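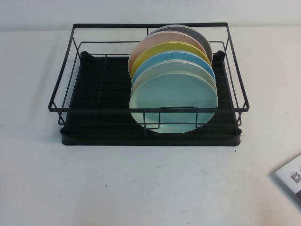 Figure 2. A dish rack with six round plates standing in its right half.

3.2 The Bustholm cut and the tolls at Miltach

The most exciting part of the record, to my mind, is the stretch of years when the Bustholm cut was open and nobody along the river had yet settled who should pay for it. Earlier writers treated the cut as a small matter, a ditch that saved boats the long bend below Miltach. The toll books tell a much richer story! They show bargemen, millers and salt dealers changing their habits within a single season, and they let us follow those changes almost boat by boat.

Before the cut, a loaded barge going down to the coast had to wait at the bend for high water. The wait could be short in spring and painfully long in late summer, when the shoals came up and cargo had to be moved by cart along the bank. Miltach grew up around that delay. Its inns, its stables and most of its carters lived off boats that could not move. When the cut opened, the carters lost much of their trade at once, and their petition to the river court (a wonderful document, angry and very funny in places) asks that every boat using the new channel pay as though it had still been unloaded at the bend.

The court did not agree, but it did grant the town a toll. The rate was 2 pence a ton on grain and salt, with timber rafts charged by length. Collection began in June, and the first toll book opens with a page of crossed-out entries where the clerk was plainly still learning the job. From then on the books are a joy to use. Each entry gives the master's name, the cargo and the direction of travel, and many add a note on the state of the water. Over the first 18 months the clerk entered 2,000 passages, far more than the older studies allowed for.

What were these boats carrying? Grain leads going down, as expected. Coming back up, the surprise is pottery. Coastal ware had been rare in the inland towns, where breakage on the carts made it a costly thing to own. Once crates could stay on the water the whole way, it appears in the toll books again and again, often as a part load on top of salt. Dineo Coetzee first pointed out this link in her work on household lists from Velness, and the toll books now back her up very well. Her lists show plates and bowls reaching fairly modest homes – a tailor's, a ferryman's, a widow's who let rooms – in the same years that the upriver pottery loads increase.

There are limits to all this. The books record what masters declared, and masters had good reason to declare less than they carried. The Pretorius papers, which contain the private accounts of one salt dealer, can be set beside the toll entries for the two years in which they overlap. His declared tonnage falls short of his own accounts in nearly every month, and the gap widens after the court raised the fines. I take the toll figures as a floor, then, and use them mainly to compare one season with the next. The carters' petition, the lease of the lock meadow and the later quarrel over dredging are taken up in section 3.3.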